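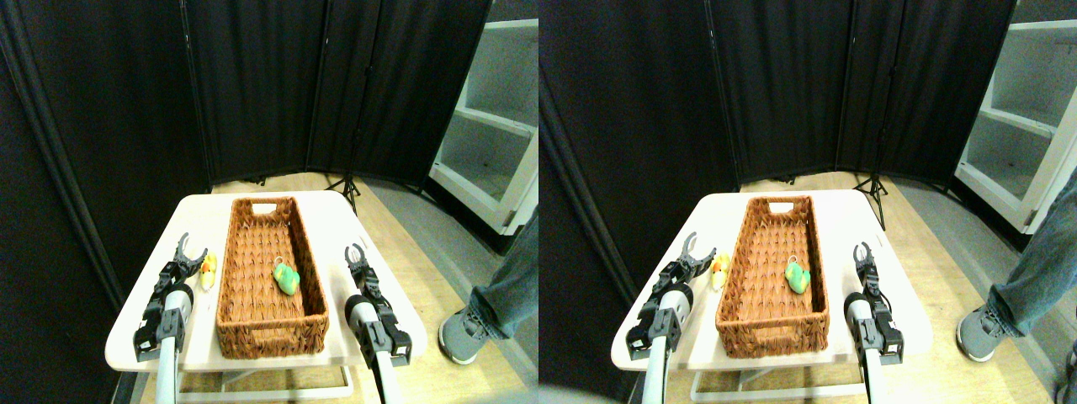
June 22, 2019
By Noreen Bajwa

Budget season again, and again the arms get a line and nothing else does. Two arms, grippers, freight. Done, says the spreadsheet. Not even close.

What about the table? The baskets? The dividers, the shelving, spare fingers, the hours of a person standing by? I asked for 25 per cent on top of the Dresora quote last November. Got 2. Yasir Khattak in purchasing called the rest "sundries". Sundries is what stops you working on a Tuesday when a finger pad tears and the replacment is six weeks off.

Soft toys into a basket sounds like nothing. Try costing it. Every shape grips differently, so you want a pile of them, and you want doubles for when the favourites wear out. Cheap stuff, sure – around $1,000 a year for us – but there's no code for it, so it goes on someone's own card. 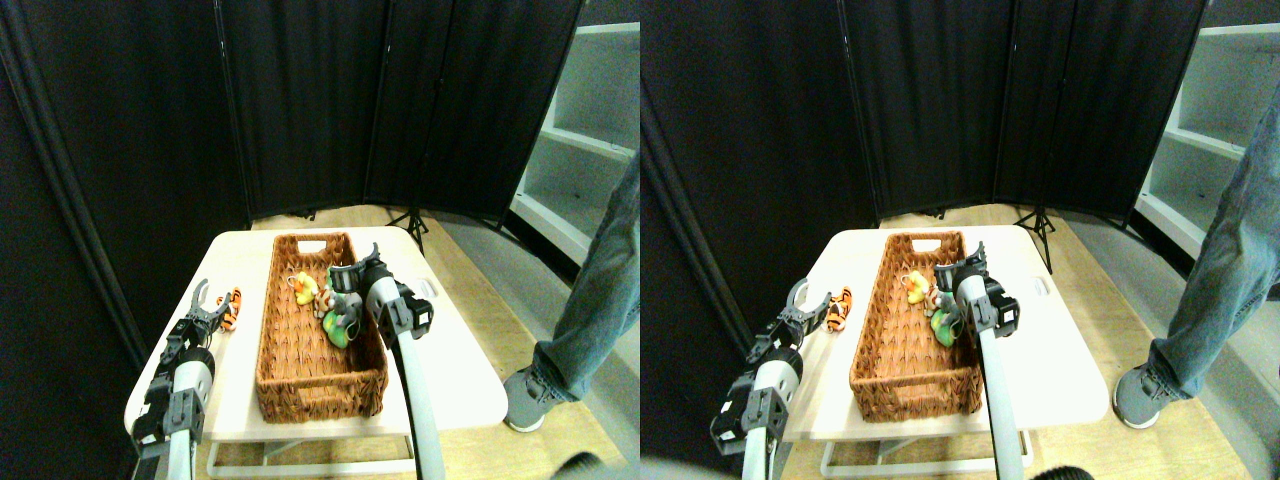 Three toys in the basket, the tiger still on the table.

My view: buy one arm fewer if you must, and fund the bench properly. Shabnam Sethi disagrees, she'd rather have the hardware while the money is there and beg for the small things later. I've done the begging. It takes 60 days and a form that asks for for the asset number of a stuffed tiger.

Put the bench in the quote. Same page, same signature.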